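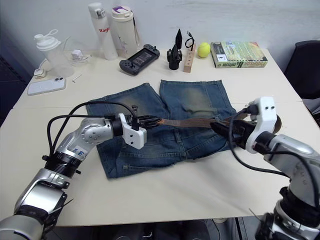
Does a belt have to match the belt loops, or is that just shop talk?

Posted by Dario Negri, Fri 5 August
Category: Clothes and mending

I have a pair of blue denim shorts, faded to a sort of greenish colour across the thighs, and a brown leather belt that I'd like to wear with them. The lad in the Modance shop in Drendinbridge told me leather belts are "too heavy" for shorts and that I ought to buy one of their woven ones. I have my doubts, as he would have earned something on it.

What I want to know is this. The belt goes through the loops, but it twists. I lay the shorts flat on the table, pull the belt out straight along the waistband and there's still a slight turn in it. When I wear it the turn ends up at my left hip and the belt shows its rough side. I've read that you can hang a belt with a weight on it overnight and it comes straight. I've also read that you should soak it, that you should never soak it, and that you should rub it with olive oil. All of these can't be right.

The other matter is the length. Done up, there's a long tail left over which curls away from me and won't stay tucked. Do I cut it, and from which end? I don't want to pay a cobbler for something I can do with a pair of scissors, but I've ruined a belt that way before.

Please don't just tell me to buy a new belt.

Rosario Fabbri

The shop was selling you a belt. Leather is fine on denim shorts, and if it goes through the loops without you having to force it, it's narrow enough. The only time I'd worry is if the loops are already coming away at the bottom seam. Turn the waistband over and look at the stitching there before anything else.

Don't oil it with anything out of the kitchen. I tried olive oil once in June on the word of a site much like this one, and it left a dark patch and a smell.

As for hanging it with a weight, I'm not convinced. A twist mostly comes from how it has been kept. If you roll it up still threaded in the shorts and shove it in a drawer, it takes on that shape. What has worked for me, slowly:

Take it out of the loops every time.
Lay it flat, rough side down, with heavy books along the whole length. Leave it a week.
After that, hang it by the buckle.

I wouldn't promise you a straight belt at the end of it. Mine went from annoying to not very noticeable. If it was cut crooked from the hide it will never lie flat, and no amount of books will change that.

For the length, see how the buckle is held on. If it's a screw or a press stud, undo it, take the spare off that end, punch a new hole and put the buckle back. You keep the shaped tip that way. If it's stitched, you can cut the tip end, but draw round a coin first or it'll look chewed. Measure twice with the shorts on, not on the table. A belt pulled tight on a table tells you nothing about your waist.

selberg39

just buy a new one they're cheap. or put an elastic band round the tail, that's what I do

Dario Negri

I did say not to tell me that. The elastic band is not a bad idea though, I'll see if it shows.

Rosario, the buckle end has a screw, so I'll try your way. The books are on it now. I still don't see why a week and not a night, but I've waited longer for less. The loops look sound except the middle back one, where a few threads have gone. Would you sew that by hand or is denim too thick?

Rosario Fabbri

By hand is fine. Strong thread, a proper denim needle and a thimble. Do it before you wear the belt again. The week is a guess, by the way. I never checked it any sooner.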